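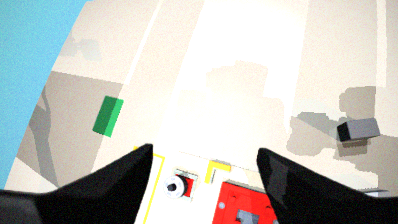 Cell notes: the table model for the Hollenstein arm

Since February we keep a simulated copy of the Hollenstein cell, and before every change on the real table at Lekside we try it first in the copy. This month Eduardo Manalo and I cleaned up this copy. It was overdue.

The main work was the view from the gripper. The fingers must come in from the two lower corners, with the red panel and the yellow marks between them, and if they do not, then the tool offset is wrong. Ours was wrong by 4 mm after the last tool change, and the gripper closed too early on the small parts. Eduardo corrected the offset in the Teko file and ran 1,000 test picks overnight.

The second job was the height of the table. The slab has no floor and no legs in the model, so its level is only a number in a file, and a mistake there is easy to miss from above. We now always check from a low side view before we start a run. 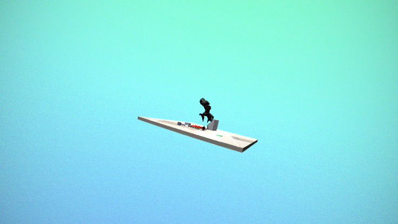 Low side view, with the gripper held above the slab.

Please do this check with the gripper up — the fingers should be clear of the surface before you move the arm by hand.

The last job was the layout. The yellow outline stays in front of the red box, and the green block stays alone toward the near side. If you move something for your own test, save it under a new name and leave the Cisgate layout as it is. Last time it took us 2 days to find which file was the good one.

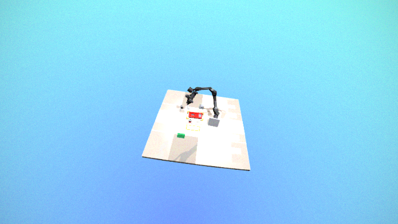 The whole table from above, arm at the far side.

Next we will look at the shadows, which are still too hard near the gray block. Questions about the offset go to Eduardo.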